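The Sign Painter of Narnside Still Does It All by Hand

By Apolline Guérin

Leire Mateos is up a ladder when I get there, with a mahlstick in one hand and a brush in the other, and she asks me to please not talk until she gets to the bottom of the S. I don't talk. It takes a while, and I could have watched for twice as long. The brush goes down in one pull, turns over in her fingers halfway through the curve, and comes off the glass so gently that I can't see where the stroke ends.

"Okay," she says. "Now hello!"

The S belongs to Memon, the hardware store on the corner of Main, which has had the same painted window since before she was born. She is redoing it letter by letter for the owner, Asif Sial, who wanted it to look exactly the way it always had, only readable. Next month it will be a bakery, then a barber, then the side of a boat. In a town this size you wouldn't think there'd be enough work, but she's booked through December, and when we walk over to her shop for coffee she points out so many of her own signs that I lose track of what we were talking about.

She came to it late. She was working in an office, doing layouts for a mail-order catalog, and on her lunch breaks she kept walking past a man painting a fish market across the street.

"I ate my sandwich standing up for a week," she says. "I'd been moving letters around on a screen for years and I'd never thought about where they came from. Somebody's arm, you know? He was making the same letters I was, and his were alive. Mine were just sitting there."

She went over and asked him if he taught. He said no. She went back the next day and asked if he needed someone to wash brushes, and he said yes to that.

Brushes turned out to be the first thing she really learned. They're called quills, and they're long and floppy and look like they couldn't possibly do what they do. They get cleaned, oiled, and laid flat with the hairs pulled straight, every single night, and if you skip it you've ruined something that might have lasted you 20 years.

"I've ruined plenty," Leire says cheerfully. "I still have the first one I killed. It's on a nail over the sink. It looks like a cat got it."
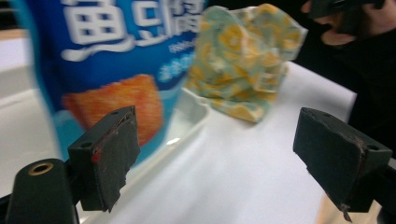 Once she could be trusted with the brushes, she was given an alphabet to copy, a plain block one, and told to paint it until she was sick of it. That took most of a winter. Then came shadows, which she says is where people fall in love with the job or go back to the office. You decide where the light is coming from and you stick to it for every letter on the sign, and the tricky part is what happens on the inside of the curves. She finds examples everywhere, and a lot of them come from the snack aisle. A blue bag of fish tofu is one she gets excited about: big white Chinese characters with a soft shadow behind them, so the words look like they're standing up off the bag. "I don't read a word of Chinese," she says, "but I can see how much care goes into fitting all those strokes in and still leaving room for a shadow. I'd be sweating!" She looks at cereal boxes the same way, and matchbooks, and the sides of moving vans. Her husband, Faisal Cheema, has learned to add ten minutes to any trip to the grocery store.

The shop is one long room behind a laundromat. It smells of turpentine and, on the day I visit, toast. There's a pattern rack down one wall with 226 rolled paper patterns in it, every job she has ever done, each one labeled in pencil on the outside. I ask if she ever throws any out and she looks at me as if I'd suggested burning down the library.

The patterns are my favorite part. Before any paint goes on, she draws the whole sign full size on paper, then runs a little spiked wheel along every line so it leaves a trail of tiny holes. The paper is taped up on the wall or the window, and she pats it all over with a bag of chalk dust. When she takes the paper down, there's the sign, in faint dots, waiting. She let me do one. I got chalk in my hair and was thrilled with myself.

"People think we just walk up and start," she says. "There are painters who can. I've seen it done and it makes my stomach hurt. I like my dots."

Does she follow the dots exactly? She laughs. "No. Never. The drawing is for the spacing. When the brush is moving you have to let it go where it's going. If you're creeping along from dot to dot, the letter comes out nervous, and anyone walking by can tell. They won't know why they don't like it, but they won't like it."

She has opinions on spacing, and I could fill this whole page with them. Computers space letters by the numbers, she says, and then people accept whatever they get. A capital L next to a capital A leaves a hole you could park in. She squints at words until they blur, so that she can see the gaps as shapes instead of reading, and she has started teaching her students to turn their drawings upside down for the same reason. (I tried it on this page's headline. She's right about the L and the A.)

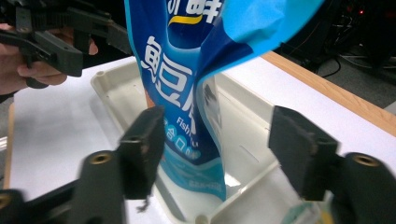
Blue pouch, white characters, and a curved yellow swoosh up top.

Color is another thing she can go on about, happily. Her paint is all enamel, most of it from an old line called Duvberg that she orders by the case, and she mixes nearly everything. She doesn't trust black straight from the can. She puts a little dark blue in it, or a bit of red if the sign is on a warm brick wall.

"The sun gets at everything," she says. "Reds go first, they go pink on you. Blue hangs on. So when somebody wants a red sign on a south-facing wall, I say great, I love red, and I'll see you again in a few years!"

Do they mind hearing that? Mostly not. She thinks people are more comfortable with a sign getting old than the sign industry gives them credit for. The Danuna bakery, two streets over, has a window she painted when the place first opened, and the gold around the edge has rubbed thin where kids lean on it to look at the buns. The owners asked her to leave it that way. She charged them nothing for leaving it alone, she says, and they gave her a loaf anyway.

Gold leaf is what everyone asks her about, so I ask too. It's done on the inside of the glass, backward, with a glue made from gelatin and water. The leaf is so thin that you can't pick it up with your fingers. You brush a wide, flat squirrel-hair tip across your cheek, which gives it just enough oil to grab the leaf, and then you bring it near the wet glass and the leaf jumps across on its own.

"It jumps!" she says, and shows me with her hands. "The first time I saw that I yelled. I still get a little kick out of it. You have to hold your breath, though, and no fans, no open doors. Summer in here with no fan and the door shut is pretty special."

She's done gilding for a dentist, a law office, and the transom over the old pharmacy, where the house number, 39, is the only thing left of the original job and was the only thing she had to match. It took her longer than the rest of the window put together. She went across the street so many times to check it that the man at the newsstand started handing her the paper.
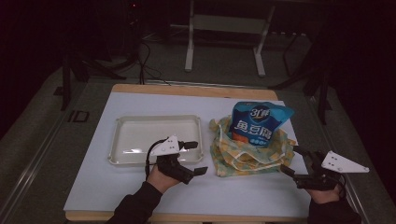 Matching someone else's hand is a strange feeling, she says. After a few hours with a dead painter's numbers you begin to know things about him. This one was left-handed, she's nearly sure of it. He liked a fat bottom on his 3, and he was in a hurry on the 9. She never found out his name. There's no record of who did the pharmacy, and she asked everybody, including a woman who had worked the counter there for most of her life and remembered only that he whistled.

That bothers her enough that she now signs everything, small, in the bottom right corner, and makes her students do it too. There have been over 200 of them by now, most for a single weekend. She teaches six at a time at a row of slanted easels she built from old doors, and she starts them all the way she was started, with a brush to clean.

One of them never left. Kausar Jadoon came for a weekend class when she was working as a dental assistant, and she's been at the shop ever since, first on her days off and now full time. She was at the back bench on the afternoon I visited, painting a row of lowercase a's for a veterinary clinic, and she didn't look up until she'd finished the row.

"My hands were already steady," Kausar tells me. "That part I had from my old job. I had to learn to move my whole arm, though. Leire used to stand behind me and tap my elbow with a ruler. Very lightly!"

"It was a yardstick," says Leire from the sink.

I ask them both what a beginner should do, someone at home with no fish market across the street. Kausar says to get one decent brush, a size 6 or so, and one small can of paint, and practice on a window, which wipes clean. Straight strokes first, top to bottom, for a lot longer than seems reasonable. Leire says to look up more. Walk down a street you know well and read it as if you were going to have to paint it. Look at the second floors, where the old ones are, and on the brick ends of buildings in the late afternoon, when the light comes in sideways and you can sometimes see two or three signs on top of each other.

She takes me out to see one of those before I go, on the side of what used to be a feed store. At half past four there's nothing there but brick. A few minutes later I can read a capital N, and then most of a word, and behind it another word in a different style, leaning the other way.

Leire has a theory about the second one, that it says either "oats" or "boats," and she and Asif at the hardware store have a dollar riding on it. She's been up a ladder to look. From close up, she says, you can't see anything at all.

Weekend classes at the shop start again in spring, and there's a sign-up sheet in the window at Memon, just to the left of the S.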